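Kinnear Fund
Small Grants for Applied Automation
Interim progress report, second period

Project: Two-arm sorting of mixed household items
Grant holder: Prillach Workshop
Report prepared by: Lautaro Rivadeneira
Date: September 27, 2019

1. Purpose of this report

The grant agreement asks for a written report after each public event. This one covers the open day held at our workspace, the preparation for it, and the work on the sorting task since the last report in February. Spending is covered in the separate return sent to the Fund's office.

2. Work since the last report

In February we had one two-arm station running and a second waiting for its overhead frame. Both are now in use. The second frame was delivered with the wrong corner braces and we lost some time exchanging them. The supplier, Pivden, replaced them free of charge.

The control software was moved to the new version in early summer. The move broke our calibration routine, which had to be written again. The new routine is shorter and can be run by one person. It is still sensitive to daylight, and we get better results with the shades down on the window side. We have not solved this and would like to spend part of the next period on it.

The task is unchanged from the proposal. Small items are laid out on a table, the arms pick them up one at a time, and each is placed in the correct bin. We have added more awkward items to the set, mainly hair clips, rolls of tape and soft goods. Clips are the hardest of these. They lie close to the table and the fingertips have to come down at the right angle or the clip slides away.

3. The open day

The open day ran from late morning until five. We had 155 visitors, against a target of 100 in the proposal. They included 17 people from local firms, who had a separate session before the doors opened to the public. The rest were mostly families, students from the technical college and people who work in neighbouring buildings.

Visitors came through in groups of up to 13. Each group had a short talk at the door and then watched the sorting task. After that they could look at the other stations and ask questions. The talk was meant to last five minutes and usually took ten, so by mid-afternoon there was a queue on the stairs. Next time we would drop the talk and put the same information on a printed sheet.

We made 261 pick attempts with visitors present. Of these, 204 ended with the item in the correct bin. The failures were logged by type. Most were clips that slipped during the grasp, followed by rolls of tape that were gripped too near the rim and dropped over the bin. There were four stops caused by software, all cleared without restarting the station. Nobody was hurt and no equipment was damaged.

4. The table layout

We kept the layout simple so that people standing at the back could follow it. The items went at the front of the table and the containers in a row behind them, with a clear bin on the left, a black perforated basket in the middle and a grey bin on the right. The two arms worked from above.
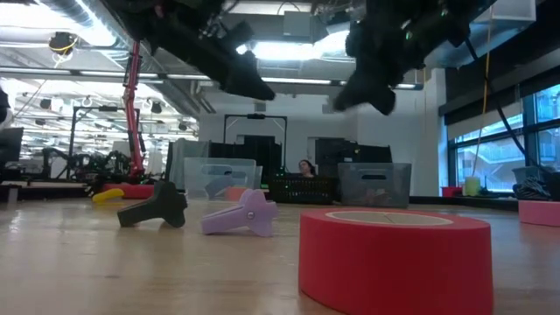
Between groups one of us put the items back in new positions. Several visitors asked whether the positions were fixed in advance, and we let them move things themselves, which they enjoyed. It also gave us some useful cases. Children tended to push items close together, and the arms did noticeably worse on these than on anything we had set out ourselves. We have added touching items to the test set as a result.

The perforated basket gave some trouble. Light coming through the holes confused the edge detection, and we had to mark its position by hand twice. We will try a solid bin in its place.

5. Feedback

Comment cards were left by the exit. Most were positive. The common complaints were that the arms were slow and that it was hard to hear. Two of the firms asked for a follow-up visit, and one of them, Plariline, has offered to lend us a box of its own mixed returns for testing. We have accepted and expect delivery next month.

6. Next period

The work planned is as follows.

Finish the calibration routine so that it holds up in changing daylight.
Repeat the clip tests with narrower fingertips.
Run the touching-items set on both stations and report the figures.
Carry out the two follow-up visits.

We are one month behind the original timetable because of the frame and the software move. We do not need an extension at present. If the narrower fingertips have to be made outside, we may ask to move a small sum from travel to materials, and would write to the Fund before doing so.

Lautaro Rivadeneira
Prillach Workshop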